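Korkbridge Robotics Club — Bench Check, Two-Arm Towel Folding Station
Filled in by: Chidubem Tamuno
Day: Wednesday, before the after-school session
Marks: OK / FIX / WATCH

I do this one out loud so the new kids can follow along, and then I type up whatever I said. Sorry in advance, it runs long. Add your comments under mine, please don't write over them!

1. Power and stop button

Stop button pressed and released, both arms go limp and come back: OK
Main switch reachable from the student side: OK
Power strip off the floor: FIX. Somebody moved it again. I put it back on the hook and I'd love for it to live there.

2. Cables

Purple cables clear of the elbows through the full swing: OK
Cable ties snug, no sharp tails: WATCH. I trimmed one that scratched me last month and I want to go over the others with a fingernail file.
Red wires at the bases, tug test: OK. Gentle tug, folks — you're checking it, you're not starting a lawn mower.

3. Grippers and towel handling

Jaw screws tight: OK
Both grippers let go on command: OK
Speed set to level 2 for students: OK
Tags and loose threads kept out of the jaws: WATCH. The towels with little labels are the ones I keep an eye on, and the blue one has its label down by the fold.
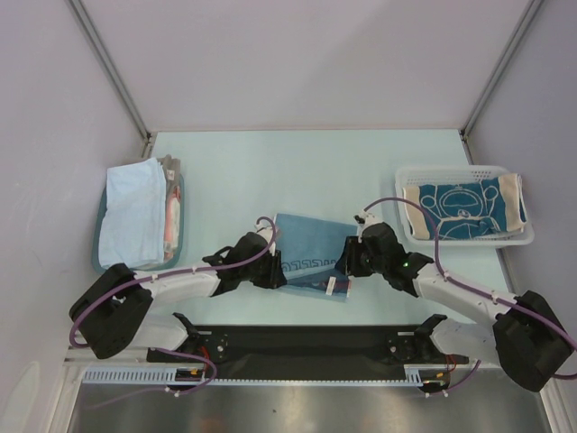

Sunita Tomar: I'd bump the tag line up to FIX. We had a thread wind itself into a jaw at the Brasel meet and it took forever to pick out. Can we snip the tags off the practice towels, or does Pandey want them back the way they came?

Good question, and I don't know. I'll ask when I drop off the sign-in sheets. Until then I'm leaving it at WATCH, and whoever is running the station looks at the towel before pressing go.

4. Table and baskets

Tabletop wiped down: OK
Baskets at the back, out of the elbow path: OK
Nothing on the table that isn't cloth: OK. No pencils, no phones, no snacks (you know who you are).
Rail bolts hand-checked: OK. The frame has been with us since 2016 and the bolts still hold, but I go over them every time anyway.

5. Practice run with a student at the stop button

Student can say what the button does before we start: OK
Everyone behind the tape: OK after a reminder
3 slow runs, hands out of the enclosure the whole time: OK
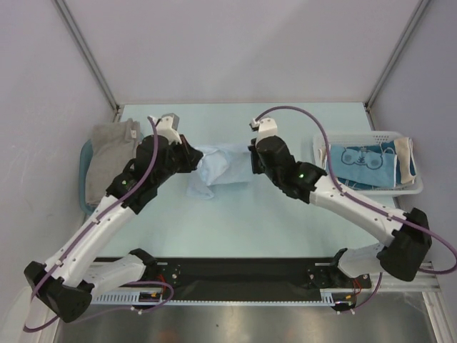
I also want us to get into the habit of calling "clear" before anybody reaches in to straighten a towel. We say it at the saw, we say it at the soldering bench, and then we come over here and forget because it's only laundry. The arms don't care that it's laundry. If the towel bunches up, press stop, wait for both arms to quit moving, say "clear," then fix it.

6. Still open

Power strip hook needs a second screw: me
Ask Pandey about the tags: me
New tape line, the old one is peeling by the door: Sunita, if you have time
Print the Rumis settings page in bigger type and stick it by the laptop: up for grabs

Station is good to run for students at level 2. Please don't turn it up past that until the tag thing is settled.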